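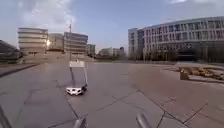 Vol. 3, p. 1,022

Kakdale plaza unit (also Kakdale rover, "the Drultari cart")

The Kakdale plaza unit is a small outdoor wheeled robot built by Drultari and kept up under contract by Bangera. It runs on open paved ground – plazas, forecourts, campus walks – and is normally set up and tested on large slab paving, where the joints give the wheels and the mounts something to work against. This entry covers setup, routine care and repair. For the route software see Pritance.

Background

First units delivered in September, early build, short wheelbase. The present chassis came later and is the one most crews mean by the name. Setup procedure written by Anil Sastry, revised by Aravind Shetty after the mount trouble (see Faults). The current revision is dated 31 July 2023. Older printed copies still turn up in vans and should be thrown out, the torque order in them is wrong.

Layout

Low chassis, wheels at the sides, payload up top. Front brackets carry the sensing gear and whatever else the site wants. Cables run outside the arms on most units, clipped, with a slack loop near the base plate. The loop is deliberate. Crews new to the machine tend to pull it tight and tidy, and then the connector works out of its socket within a week or so of rough paving.

Tall payloads are allowed but the top speed is dropped. A tall box on a narrow base will rock at every joint if the tires are soft.

Site setup

Done outdoors, on the surface the unit will actualy run on. Indoor setup was tried at Bangera and dropped – the floor was too flat and faults didn't show.

Usual order:

Walk the ground first. Note curbs, steps, planting beds, changes in paving.
Power up on level slabs, brakes on, nobody in front.
Check both front brackets by hand. No play.
Check the cable loop and clips.
Zero the heading. Straight run along one line of paving, back again.
Diagonal run across the joints, slow, then at working speed.
Log the wheel counts and save before powering down.

The diagonal run matters most. Joints taken square give a clean double bump, easy to filter. Joints taken on the skew hit one wheel at a time and twist the chassis, and that's what loosens brackets.

Sun is the other thing. Low sun near a building front, or glare coming off glass, will wash out part of the view and the unit may slow or stop for no clear reason. Crews plan the heading run so the sun is off to one side where they can. Not always possible in winter.

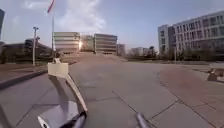

Change of paving colour is logged too, with the heading at the point of crossing. A unit zeroed on grey slab can drift a little when it moves on to a different surface, mostly down to grip, partly the ground-facing sensor reading the seam as an edge. Sastry's note says cross the seam three times each way before accepting the zero. Shetty's revision keeps this but adds that the crossings be done at both shallow and steep angles.

Routine care

Daily – wipe lenses, check tires, look at clips, listen for bearing noise on a push test with the power off.
Weekly – bracket bolts, base plate bolts, connector seats, brake check on a slope.
Every 1,469 km – wheel bearings out and replaced as a pair, never one side only.
Every 3,642 km – full strip at the Bangera shop.

Grit is the main enemy. It packs in behind the wheel and grinds the seal. Brush, don't blow. Compressed air pushes it further in.

Faults

Bracket creep. Front bracket turns slowly on its mount, unit reads everything a few degrees off. Early units only had friction washers. Fix is the keyed washer, fitted dry, bolt replaced not reused. Re-zero afterwards, both runs.

Cable chafe. Where the cable crosses the arm. Sleeve it if the jacket is only scuffed, replace if any braid shows. Tape is not a repair.

False stop. Unit halts on open ground. Check lens first, then sun angle, then the ground sensor. Boards get swapped far too early for this one and the old board nearly always tests fine.

Pull to one side. Tire pressure, then bearing, then chassis twist. A twisted chassis goes back to Drultari, there is no field repair.

Parts

Brackets are handed left and right and not interchangable, though they look close enough that both get ordered wrong. Base plates are common to all builds after the first. Bolts are supplied in bags by position. Do not mix bags.

See also: Pritance; Wheel bearings, outdoor; Heading zero; Drultari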